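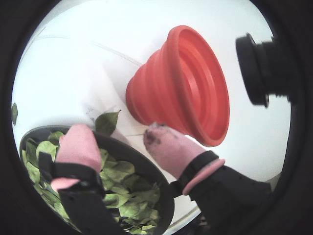 Stikivex Adds Collapsible Silicone Funnel to Wudness Kitchen Range

Folding funnel in red-orange joins the line in April; dark grey prep bowl returns after a change of supplier

Stikivex, a maker of small kitchen goods, will begin shipping a collapsible silicone funnel in April under its Wudness name. The funnel is sold singly and as part of a prep set with a round dark grey bowl. Both items will be available through the Stikivex online shop and through Skoturness, the company's distributor for independent kitchen stores.

The funnel has a stepped body made up of concentric rings. When pressed from the wide end, each ring folds into the next and the body lies flat enough for a standard utensil drawer. Pulling the narrow end returns it to full height. The silicone has a matte finish inside and out, and the first production color is a bright red-orange.

"The fold line is where most of the work went," said Marit Tveit, product lead for Wudness. "If the wall is too thin at the fold, the funnel drops flat when you pour into it. If it is too thick, you need both hands to close it. We changed the wall at the second ring four times before we were satisfied with it."

Fold testing

Each production batch is sampled for fold life before release. Sample funnels are opened and closed 1,000 times, then filled with water and checked for leaks along each ring. The test was carried out on 242 funnels from the pilot run. Two were rejected for uneven closing at the upper ring, and the mold was corrected before the main run started.

Herman Sinaga, who manages testing at Stikivex, said the leak check was made stricter during the pilot. "We used to look at the outside of the funnel only. Now we dry the inside and check the grooves as well – that is where a small split would show first."

Use in the kitchen

The funnel is intended for moving liquids and fine dry goods into bottles, jars and storage containers. Oil, vinegar, salad dressing, sugar and ground spices all pass through the spout without tools. Rice and small lentils will pass if poured slowly. It is not recommended for flour that has picked up moisture, or for sauces with large pieces.

The wide mouth can be set over a bowl for draining the last of a dressing from a bottle. The dark grey bowl in the prep set has a smooth raised rim and is sized for leafy vegetables such as spinach, which take up a good deal of room before cooking. The bowl is not collapsible.

Care

The funnel can be washed by hand or on the top rack of a dishwasher. It should be washed in the open position so that water reaches the interior grooves, and left open until dry. Turmeric, chili oil and tomato paste may leave a stain on the silicone. Staining does not affect use. Sharp tools should not be used to clear the spout.

Supply and packaging

The first shipment to Skoturness consists of 1,360 funnels, of which 1,000 are packed singly. The rest are packed with the bowl as prep sets. Funnels are shipped folded, in a flat paper sleeve with washing instructions printed on the back. The plastic hang tab used on earlier Wudness products has been dropped.

Asif Awan, purchasing manager at Skoturness, said stores had asked for a folding funnel on several occasions. "Most of our accounts are small shops with short shelves. A rigid funnel takes up the space of three or four other items, and it does not stack with anything except more funnels."

The bowl was last offered under the Wudness name two seasons ago and was withdrawn when the original supplier closed its line. It is now made by Dhanial, which also supplies the lids for the Wudness storage jars. The shape is unchanged. The base is slightly heavier than before.

Stores with open Wudness accounts can add either item to their next order. New accounts should allow one extra week for setup. Orders received by noon on Friday are packed the following week.

About Stikivex

Stikivex designs and sells kitchen tools for home cooks. The company was started by Sixten Tveit as a maker of jar seals and moved into silicone tools with the first Wudness products. Its current range covers funnels, spatulas, storage jars, lids and prep bowls.

Press contact

Tanveer Jatoi, Communications, Stikivex
Product samples and spec sheets are available to trade and consumer press on request.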